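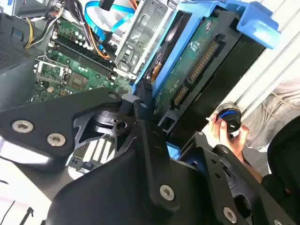

Drive removal at the Koskela bench, Sunby

The second stop on the visit to the Sunby refurbishing hall was the drive bench, run by Kauko Valtonen. Desktop towers arrive from Illby on pallets of 20 and are opened on arrival.

The unit on the bench had a 3.5-inch hard drive in a blue plastic caddy, with the circuit board side facing out. Power and data connectors are both SATA and sit on the same edge of the drive. The memory slots were empty.

Drives of 500 GB and up are wiped and tested; smaller ones go to the shredder. Caddies are kept and sorted by chassis model – replacements are hard to find for older towers. Valtonen gave the count for September as 2,811 drives.

Serial numbers are entered in Trakavach before a drive leaves the bench. The wiping racks next door hold 20 drives each and were closed to visitors.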